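Rainbow cake

Rainbow cake is a layer cake in which each layer of sponge is dyed a different colour, so that the bands show when the cake is cut. 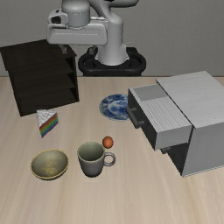 The usual number of layers is six or seven, stacked from violet at the bottom to red at the top, though some bakers reverse the order. The outside is most often covered in plain white icing, which hides the colours until the first slice is taken out. It is eaten mainly at birthdays and school fairs, and is sold by the slice in many cafés.

Background

Coloured sponge is older than the rainbow cake itself. Battenberg, with its pink and yellow squares, and angel cake, with its thin layers of pink, yellow and white, were both common in British shops long before brighter versions appeared. Marble cake, in which two batters are partly mixed in the tin, is another relative. Home bakers took up the full rainbow in large numbers once concentrated gel colours became easy to buy, as the older liquid colours gave pale results and thinned the batter.

Preparation

Most recipes begin with one large bowl of plain vanilla batter, which is weighed and divided equally. Each portion is coloured separately and baked in a shallow tin. Few home ovens hold more than two or three tins at once, so the layers are normally baked in batches. A thin layer bakes quickly, commonly at 176 degrees Celsius in a conventional oven, and dries out if left too long.

Browning is the main difficulty. The crust dulls the colour at the edges, and blue and violet suffer most. Bakers trim the sides and tops of the layers once cool, or line the tins with damp cloth strips to slow the baking at the rim. Egg yolk also shifts the shade, turning blue batter slightly green, and some recipes use whites only for this reason.

The layers are joined with buttercream or a soft cheese icing. A first thin coat, called the crumb coat, is spread over the whole cake and chilled for up to 60 minutes before the final coat goes on.

Colourings

Gel and paste colours are preferred to liquids. Natural colourings can be used, including beetroot, turmeric, spinach and red cabbage, but the results are softer and several of them fade in the oven. Beetroot in particular tends to turn brown in a batter raised with bicarbonate of soda. Rules on artificial colours differ from country to country, and in some places a warning must appear on the label.

Variations

The Hundorberg cake, named after the town where it is made, uses thin layers baked one on top of another under a grill, and is sliced into narrow bars. Karine Girard's book Fairweather gives a pastel version with lemon curd between the layers. A simpler form, sometimes called tie-dye cake, is made by spooning the coloured batters into a single tin without stirring. Cupcakes and rolled sponges are made in the same way. Crêpe cakes in rainbow colours need no oven.

Storage

An iced rainbow cake keeps for 2 days at cool room temperature, or longer in a refrigerator if well covered. Unfilled layers freeze well when wrapped singly. Cut faces dry first and are usually pressed with greaseproof paper.

See also

Angel cake
Battenberg cake
Food colouring
Marble cake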